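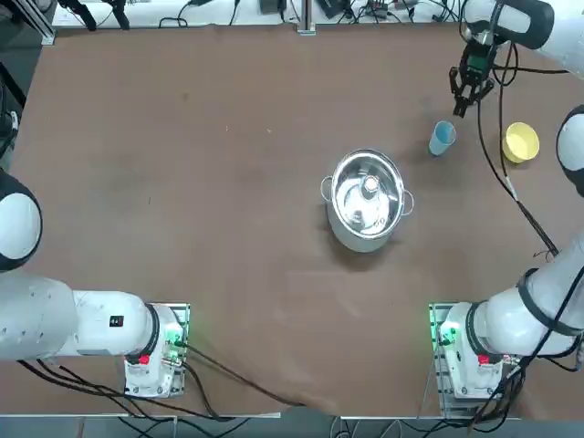
Kochgeschirr platzsparend verstauen: Topf, Becher, Schale

Von Cecilia Issahaku, 7. Juli

Ein Topf belegt im Unterschrank viel Raum und enthält in der Regel nur Luft. Die Anleitung behandelt das Ineinanderstellen von Kleinteilen für Schränke mit geringer Tiefe, z. B. das Modell Mavidberg mit einem Einlegeboden. Zeitbedarf: 8 Minuten je Fach.

Vorbereitung

Fach vollständig ausräumen und alle Teile auf einen freien Tischabschnitt stellen. Öffnungen nach oben, Deckel getrennt ablegen. Feuchte Teile vorher abtrocknen. Maximale Fachbelastung beachten; beim Mavidberg liegen die Teile direkt auf dem Boden auf, Trennwände entfallen.

Schritt 1: Schmale Teile zusammenfassen

Pfannenwender und Löffel gehören senkrecht in einen Kunststoffbecher. Der Stiel zeigt nach oben, das Blatt nach unten. 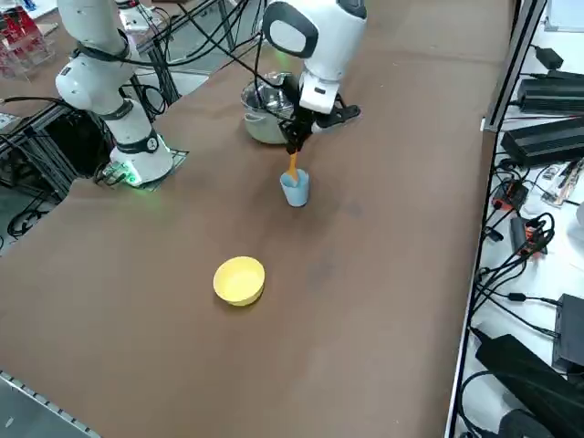 Ein leichter Becher kippt, wenn der Stiel deutlich länger ist als die Becherhöhe. In diesem Fall den Becher an die Rückwand des Fachs stellen oder ein schwereres Gefäß wählen. Flache Schalen bleiben vorerst leer und werden erst in Schritt 3 belegt.

Schritt 2: Topf füllen

Flaschen und Dosen mit festem Verschluss stehend in den Topf setzen. Die Verschlusskappe muss unterhalb des Topfrandes liegen, sonst schließt der Deckel nicht. Beschichtete Töpfe zuvor mit einem Tuch auslegen, Edelstahl benötigt keine Zwischenlage.

Schritt 3: Kleinteile sortieren
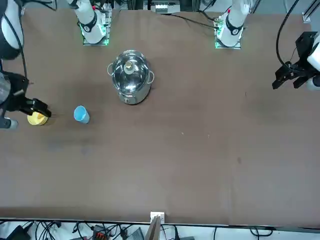
Lesezeit: 3 Minuten

Kleine, unregelmäßig geformte Teile einzeln aufnehmen und in die Schale legen. Große Teile zuerst, kleine in die Zwischenräume. Kein Teil darf über den Rand ragen, wenn eine zweite Schale aufgesetzt werden soll. Spielzeug und Küchenutensilien getrennt lagern.

Schritt 4: Deckel auflegen und einräumen

Deckel mit dem Knauf nach oben auf den Topf setzen. Die Einbauhöhe wird mit Knauf gemessen; bei einer Fachhöhe von 29 cm bleibt über den meisten Töpfen genügend Platz zum Herausheben. Becher liegend nur einräumen, wenn sie leer sind.
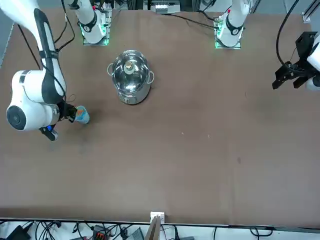 Topf mit aufgelegtem Deckel, Becher in waagerechter Lage.

Den Topf zuletzt mit beiden Händen einstellen, Griffe parallel zur Schrankfront.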